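Search this site
Search
Kitchen & Coffee > Storing beans

Beans in a glass cup with a lid, okay or not?
I keep 16 beans' worth of nothing fancy, just a dark roast, in a clear glass cup on a white table. I spoon it out into a red mug to carry to the grinder. Is glass bad for them? They taste flat after 2 weeks.

sam_tall
3 comments

Marnie K.
Yes, bad idea. Get a tin.
Share (2)

Dexter Oyelaran
Glass is fine, light and air are the trouble. Keep the bag closed in a cupboard and fill the cup with what you'll use in a day or two - 80 grams is plenty for me. Put the lid back on after every scoop. I buy 800 grams of the Skeltness dark at a time and it stays good for most of a month this way.

My cup, spoon and mug are much like yours:
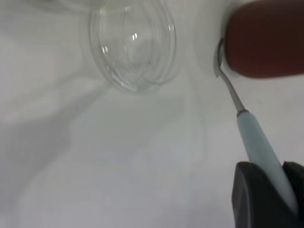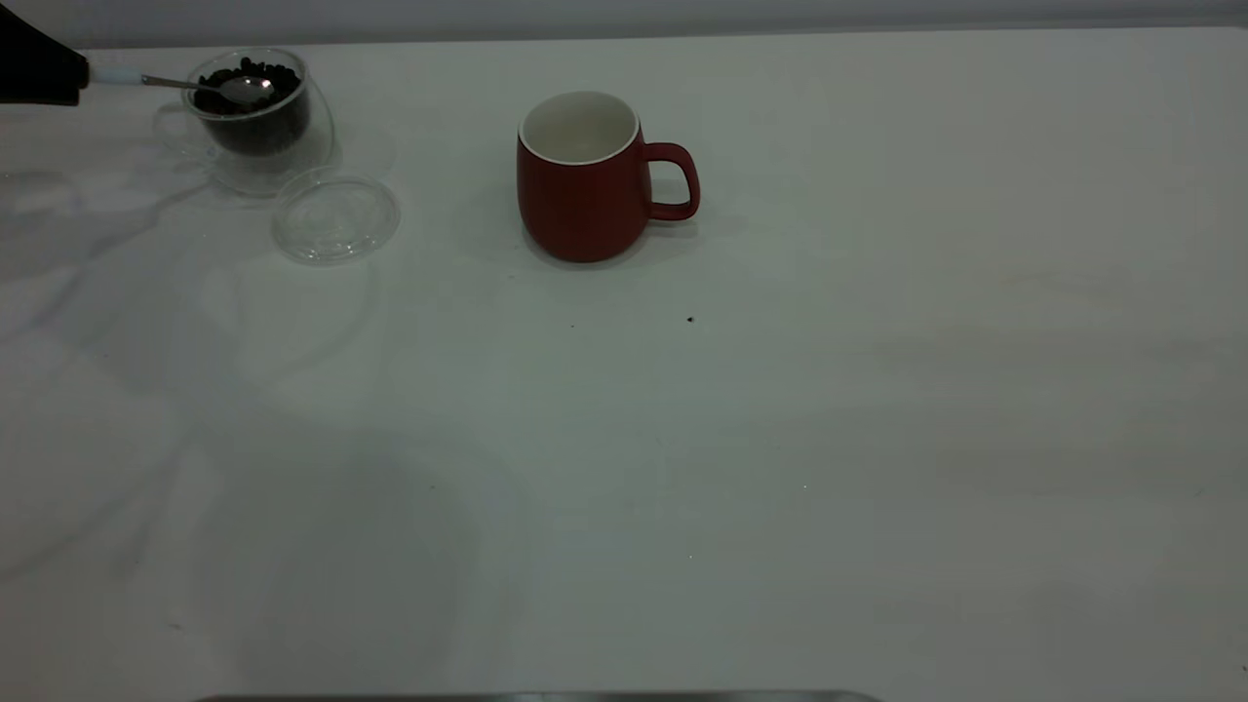
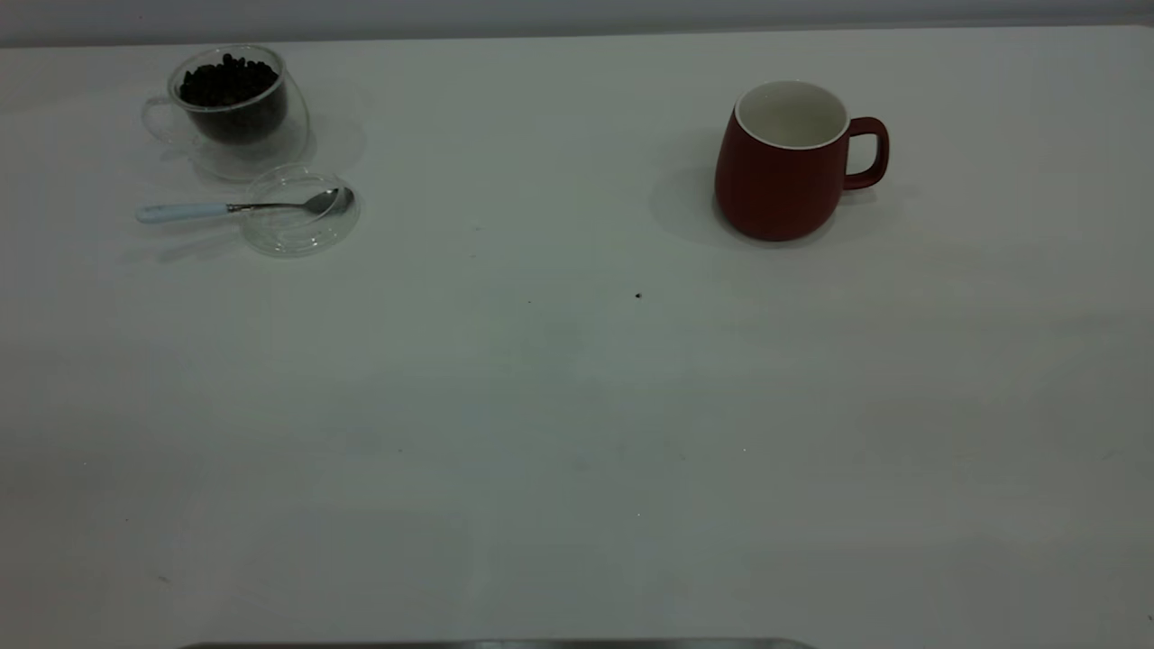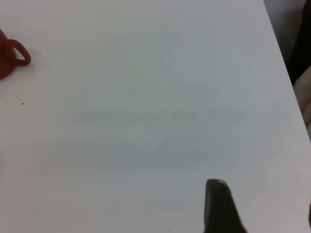 Cleaning the cup
Oil from dark beans sticks to glass. Wash it with warm water and dish soap between fills and let it dry all the way - overnight if you can.
Share (16)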